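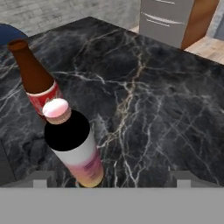
“천은 거짓말을 안 해요, 파는 사람이 하지” 행사용 대형 천막 대여업 10년, 루리노스 휴스 인터뷰

루리노스 휴스(Llinos Hughes)는 약속 시간보다 먼저 와 있었다. 창고 앞에서 장화를 신은 채 전화기에 대고 “아니요, 잔디는 평평하지 않습니다. 평평하다고 생각하시는 거죠”라고 말하는 중이었다. 통화는 한참 더 이어졌고, 끊고 나서 그는 신부 아버지라고만 설명했다.

휴스가 운영하는 스투레벨(Sturevell)은 결혼식, 농산물 품평회, 동네 맥주 축제에 천막을 빌려주는 회사다. 만들지는 않는다. 빌려주고, 세우고, 걷고, 말리고, 꿰맨다. 그중 제일 오래 걸리는 일이 무엇이냐고 물었더니 망설임도 없이 “말리는 거요”라고 했다.

“사람들은 천막 사업이라고 하면 세우는 장면을 떠올려요. 기둥이 쑥 올라가고 다들 박수 치고. 저희 일의 절반은 젖은 천을 널어 놓고 쳐다보는 겁니다. 덜 마른 걸 접어 넣으면 다음번에 펼칠 때 냄새로 압니다. 손님도 알고요.”

시작은 거창하지 않았다. 휴스는 원래 호텔 연회부에서 일했고, 야외 피로연이 잡힐 때마다 외부 업체의 천막을 받아 확인하는 역할을 맡았다. 그러다 거래처 한 곳이 문을 닫으면서 중고 천막 2동을 넘겼다. 한 동은 멀쩡했다. 다른 한 동에 대해서는 “천막이라기보다 천막에 관한 기억에 가까웠다”고 했다.

“그걸 산 게 제 인생 최악의 구매였고, 덕분에 바느질을 배웠죠. 지금도 그 천 일부는 남아 있어요. 공구 덮개로요. 출세한 셈이죠.”

첫해에 받은 예약은 거의 다 아는 사람 소개였다. 아는 사람이 다 결혼하고 나자 일이 뚝 끊겼다. 그때부터 회사들을 찾아다니기 시작했다. 신제품 발표, 창립 기념일, 직원 야유회. 결혼식보다 덜 감동적이지만 결제가 빠르다고 한다. 프로서(Prosser)라는 농기계 대리점이 첫 기업 고객이었고, 지금도 해마다 전시 행사를 맡긴다.

“프로서는 트랙터를 천막 안에 넣고 싶어 했어요. 좋습니다, 높이가 얼마죠, 했더니 보통 높이래요. 보통 높이의 트랙터라는 건 없더라고요. 결국 줄자를 들고 제가 갔어요. 그 뒤로 저희 견적서 첫 장에는 ‘안에 무엇이 들어갑니까’라는 칸이 있습니다. 그 칸에 ‘사람’이라고만 쓰시는 분이 제일 많아요.”

견적 얘기가 나온 김에 가격에 대해서도 물었다. 그는 숫자를 말해 주는 대신 전화를 거는 순서에 대해 한참 이야기했다. 대부분의 고객은 장소를 정하고, 음식을 정하고, 꽃을 정하고, 밴드까지 정한 다음 남은 돈으로 지붕을 찾는다는 것이다.

“60명 온다고 해서 60명용을 보내면 안 돼요. 60명이 서서 한잔하는 거랑, 앉아서 밥 먹고 춤까지 추는 건 완전히 다른 크기거든요. 그런데 그 말을 하면 바가지 씌우는 줄 아세요. 그래서 요즘은 창고 바닥에 테이프로 그려 드립니다. 직접 의자 놓고 앉아 보시라고. 옆 사람 팔꿈치에 한 번 맞고 나면 대화가 잘 풀려요.”

가장 컸던 일은 존스소프(Zorkthorpe)의 여름 품평회였다고 한다. 기자가 잘못 받아 적은 것을 보고 그가 수첩을 가져가 ‘조크소프’라고 고쳐 썼다. “거기 사람들 앞에서 틀리면 큰일 나요. 제가 해 봐서 압니다.”

조크소프 행사장은 언덕 중턱에 있다. 경치가 좋고, 같은 이유로 바람도 좋다. 휴스의 팀은 그 일에 말뚝 269개를 박았다. 숫자를 정확히 기억하는 까닭은 걷을 때 268개만 나왔기 때문이다.

“오후 내내 찾았어요. 소 출품하신 분들까지 같이요. 밭 주인이 트랙터 타이어 얘기를 하면서 저를 계속 쳐다보는데, 그 눈빛이 지금도 생각나요. 결국 우리 트럭 짐칸에서 나왔어요. 제일 먼저 뽑아서 제일 먼저 실은 거였죠. 이듬해에도 불러 주셨으니 용서는 받은 것 같은데, 악수할 때마다 말뚝 안부를 물으십니다.”

바람에 대해서는 농담을 아꼈다. 예보가 기준을 넘으면 세우지 않고, 이미 세웠으면 사람을 내보낸다. 그 기준은 계약서에 적혀 있고, 서명 전에 소리 내어 읽어 준다고 한다. 실제로 행사 당일 아침에 취소한 적도 있다.

“욕을 많이 먹었죠. 점심때쯤 해가 나서 더 먹었고요. 그래도 똑같이 할 거예요. 하늘이 파랗다고 바람이 없는 게 아닌데, 사진에는 하늘만 나오니까요.”

예약 관리는 카텔(Katell)이라는 프로그램으로 한다. 도입한 지는 얼마 되지 않았다. 그 전에는 벽에 붙인 커다란 달력과 색연필이 있었고, 휴스는 아직 달력을 떼지 않았다. 직원들은 카텔을 보고 그는 벽을 본다. 둘이 어긋난 적이 있느냐고 묻자 잠깐 생각하더니 “있는데, 벽이 틀렸어요. 기사에 쓰지는 마세요”라고 했다가, 조금 뒤에 써도 된다고 했다.

비수기에는 뭘 하느냐는 질문은 별로 좋아하지 않는 눈치였다. 1월의 창고는 재봉틀 소리로 시끄럽다. 창문 패널을 갈고, 버클을 바꾸고, 여름에 누가 왜 여기다 껌을 붙였는지 토론한다. 바닥판도 한 장씩 뒤집어 본다. 보험 갱신 서류도 이때 쓴다.

“쉬는 줄 아시는 분들이 많아서 1월에 전화가 잘 와요. 한가하실 테니 좀 깎아 달라고요. 그러면 저는 바늘을 입에 물고 있어서 대답을 못 한다고 합니다. 반은 사실이에요.”

처음 천막을 빌리는 회사에 해 줄 말을 부탁했다. 휴스는 현장을 미리 보여 달라고 했다. 진입로 폭과 땅속 배관을 알아야 하고, 화장실을 어디에 둘지도 그때 정해야 한다는 것이다. 사진으로 대신하려는 고객에게는 정중하게 거절하고 차를 몰고 간다.

“한번은 진입로가 넓다고 해서 갔더니 정말 넓었어요. 끝에 돌로 만든 아치가 있었고요. 300년은 됐다고 자랑하시는데, 저는 속으로 우리 트럭 높이만 생각하고 있었죠. 장비를 전부 손수레로 날랐습니다. 견적서에 칸이 하나 더 생겼고요.”

인터뷰 중에 전화가 또 울렸다. 아까 그 신부 아버지였다. 수평기를 사서 직접 재 봤다고 했다. 휴스는 장화 끝으로 바닥을 톡톡 치며 한참 듣다가, 그래서 얼마나 기울었느냐고 물었다.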